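# The Case Against the Matching Bin

Every few months somebody sends me a link to a storage system and tells me it will change how I live. I remain doubtful.
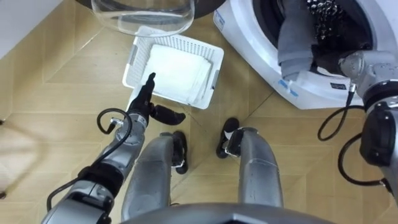 ## What we pay for

My neighbor Dwight Tremblay spent $400 on Soltenell shelving and the bins that go with it. The bins fit no other shelf. When one cracked in November, he learned that the size had been dropped, and now there's a gap on the third row that he looks at every morning.

I don't blame him. The catalogs are good at this. They show a closet with 13 sweaters in it and let you think the bins did that -- when what did it was owning 13 sweaters.

## What we keep

A container makes a decision easy to put off. I have moved the same box of phone chargers through two apartments, and it has a very nice label. Would I have kept them if they'd been lying loose on the floor? I doubt it.

Pichit Meesuk, who edits this newsletter, thinks I'm being unfair and that some people do sort first and buy second. Maybe so. I'd like to meet them. Until then I'll go on using shoe boxes, and the $180 I was told to spend on drawer dividers can stay in the bank.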